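Sultska Coastal Preparedness Office
@SultskaCoastal

1/ Hurricane season is approaching, and this office has received many questions about the new evacuation zones, the shelter list and the status of repairs along the shore road. The following thread sets out what residents and property owners should know.

2/ The full notice was mailed to every address in the flood district in March. If you did not receive it, please write to the office or stop at the front desk during business hours. Copies are also kept at the library.

3/ Kitchens, cooking and household readiness are covered further down, in posts 15 through 17. 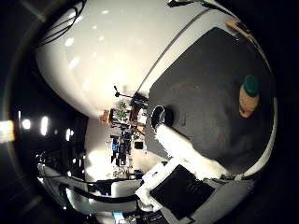
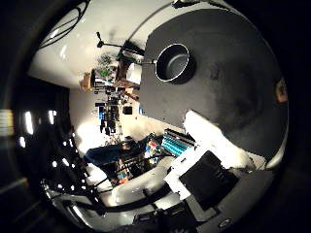 4/ Evacuation zones. The district is now divided into Zone A and Zone B, a total of 2 zones. The former Zone C has been merged into Zone B. Your zone is printed on the upper right corner of the mailed notice, beside your parcel number.

5/ Zone A takes in all homes on the ocean side of the shore road, the marina, the campground and the low ground behind the inlet. There are 1,432 homes in Zone A. Residents in Zone A should expect to be asked to leave first, in many cases before the rain begins.

6/ Zone B takes in everything between the shore road and the rail line. Conditions in Zone B depend heavily on the tide. An order for Zone B may come several hours after the order for Zone A, or may not come at all.

7/ Residents who were in the old Zone C and are used to staying put should read the new map with care. The change follows a review of high-water marks by Wenjie Du, the district's floodplain engineer, who found that the creek backs up much farther inland than the earlier map showed.

8/ Mr. Du's report runs to 121 pages and is open to the public. The maps are in the second half. Those who want only the section for their own street may ask the front desk to print it.

9/ Shelters. The Mundow High School gymnasium will open as the main shelter. The elementary school is no longer on the list, as its ground floor lies below the revised flood line. Please do not go to the elementary school.

10/ The gymnasium has space for 451 people with cots. Additional floor space will be opened in the cafeteria when the gymnasium is full. Residents with a safe place to stay inland, with family or at a hotel, are encouraged to use it.

11/ Pets are accepted at Mundow High School in the wrestling room, which has a separate entrance on the bus loop. Bring a carrier or a leash, food for three days, and proof of rabies vaccination. Livestock and horses cannot be housed. Owners should make arrangements with a farm inland well before a storm is named.

12/ Residents who need a ride must register each year. Last year's registration does not carry over. Hongjun Yao manages the transport list and can add a name by telephone or in person. Family members may register on behalf of a relative.

13/ Please be exact when you register. The driver needs to know whether you use a wheelchair, whether you travel with oxygen, and whether there are steps at your front door. A ride was delayed last fall when a van without a lift was sent to an address that needed one.

14/ Buses will run along the shore road from the marina to the high school once a Zone A order is given. They stop when sustained winds reach the limit set by the bus company. After that point no pickup can be promised.

15/ Household supplies. Keep enough drinking water for each person for at least three days, at one gallon per person per day. Store food that can be eaten without cooking. A manual can opener should be packed with it.

16/ Never use a charcoal grill, camp stove or generator inside a home or garage, even with the door open. Carbon monoxide has no smell. A generator should stand well away from doors and windows, with the exhaust pointed away from the house.

17/ If the power has been out for more than four hours, food in an unopened refrigerator may no longer be safe. A full freezer will hold its temperature for two days if the door is kept shut. When in doubt, throw it out.

18/ Flood insurance. Most homeowners policies do not cover flooding. A new flood policy often carries a waiting period of 30 days, so one bought when a storm is already on the way will usually not apply to it. Please speak with your agent now.

19/ Renters should know that the landlord's policy does not cover a tenant's belongings. A separate contents policy is available in most cases. This applies to seasonal tenants as well.

20/ Repairs to the shore road. The section between the inlet bridge and the campground was undercut in last fall's storm and has carried one lane of traffic all winter. Belatix, the contractor, has finished placing stone on the ocean side and is now rebuilding the shoulder.

21/ Gunther Brandes, who directs the public works department, has told this office that both lanes will be open before the start of the season on June 1. Should that date slip, Zone A residents south of the bridge will be directed to leave by the county road - a longer route, but a higher one.

22/ The beach walkways at Lei Street and at the campground remain closed. The Lei Street walkway lost its last three spans and will be rebuilt on deeper piles. Please do not climb over the barrier to reach the sand. The drop at the end is taller than it looks from the road.

23/ Dune fencing and new sea oats have been placed on both sides of the Lei Street walkway. The plants need two growing seasons before they can hold sand. Foot traffic kills them quickly. Dogs must be leashed in this area at all times.

24/ Debris. Yard waste should be put out for pickup before a storm is forecast, and never once a warning has been issued. Loose branches at the curb block the drains and can be thrown by the wind. The transfer station closes when a Zone A order is given.

25/ Boat owners at the marina should have a written storm plan on file with the dockmaster, Ruaridh Mowat. The form asks where the vessel will go, who will move it, and how that person can be reached. Slips without a plan on file will not be renewed next year.

26/ Re-entry. After an evacuation, residents will be let back in by zone, once the bridge has been inspected and downed lines have been cleared. A re-entry pass is required for Zone A. The pass was enclosed with the March notice. It is blue, and it replaces the yellow pass.

27/ One pass was issued for each parcel. Owners of rental property are responsible for sharing the pass with tenants. Replacement passes are free, but they must be picked up in person with proof of address.

28/ Alerts. The district's text alert system was replaced over the winter. Numbers from the old system were moved, with the exception of those that had not confirmed within the past year. If you did not receive the test message in March, you are not enrolled.

29/ Sirens will continue to be tested at noon on the first Monday of each month. The siren at the fire station is out of service while a part is on order. Residents near the station should rely on text alerts or a battery radio until further notice.

30/ A public meeting on all of these matters will be held on Saturday, May 15, 2021, at 10 a.m. in the Mundow High School auditorium. Mr. Du will present the new maps, and Mr. Brandes will take questions on the road. Masks are required indoors, and seating will be spaced.

31/ Those who prefer to attend from home may listen by telephone. The number and access code are on page one of the notice. Written questions received by the day before the meeting will be read aloud and answered in the order in which they arrived.

32/ Yao-tsung Chow will provide interpretation in Mandarin at the meeting and may be contacted through the front desk for help with any of the forms mentioned in this thread. Requests for other languages should be made as early as possible.

33/ Corrections to post 12: registration in person is by appointment only at present. Telephone registration is open every weekday.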